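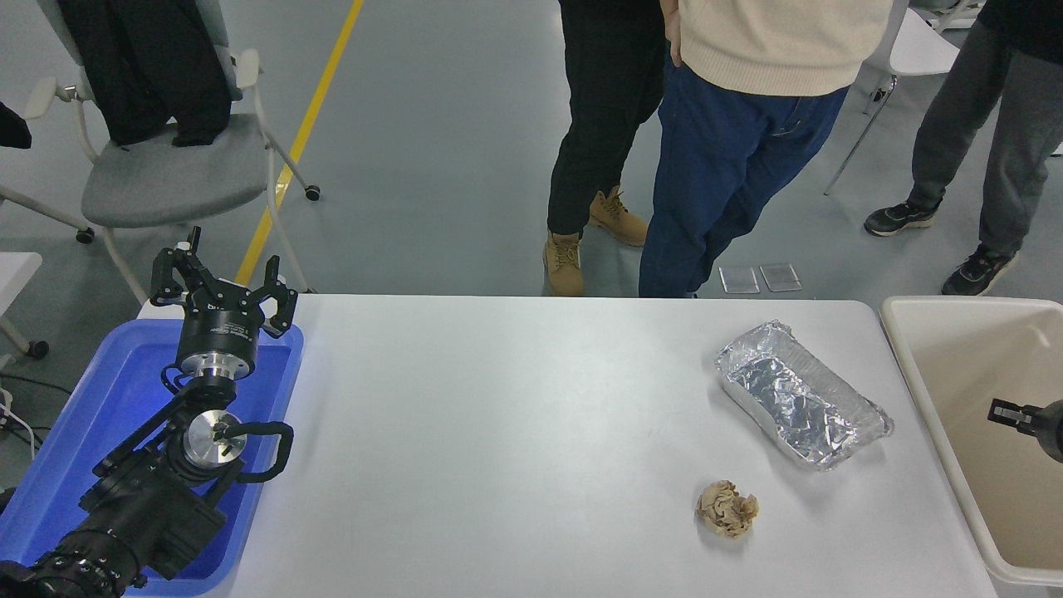 Padbridge Packing and Waste Team

Shanthi Mridha has been sorting other people's rubbish since 1998, first at Majumder, the caterers, and now with us in Padbridge. We asked her what goes where, starting with the two things on the white table: a foil tray and a ball of crumpled paper.

"Foil is the easy one," she says. "If it's clean, it goes in with metals. If there's food on it, rinse it first. You don't need hot water." Trays with a second piece of foil pressed inside should be pulled apart before rinsing, she adds – food gets trapped between the two.

Paper takes her longer to explain. "Thin tissue-type paper is poor stuff. The fibres are short, and the mill we used at Majumder wouldn't have it. I'd use it again for packing until it falls to bits, then compost it."

She did a trial at the Bova kitchen that lasted 6 weeks, with staff keeping foil and paper apart at the bench. The foil was fine after 2 days. The paper was still being mixed in at the end, mostly on late shifts.

Does scrunching matter? "For foil, yes. Small bits get lost, so save them up and squash them into one ball. Leave paper flat if you can."

She is writing a sheet for the Tarnance site, which has about 13 people on the packing benches. It should be ready in November.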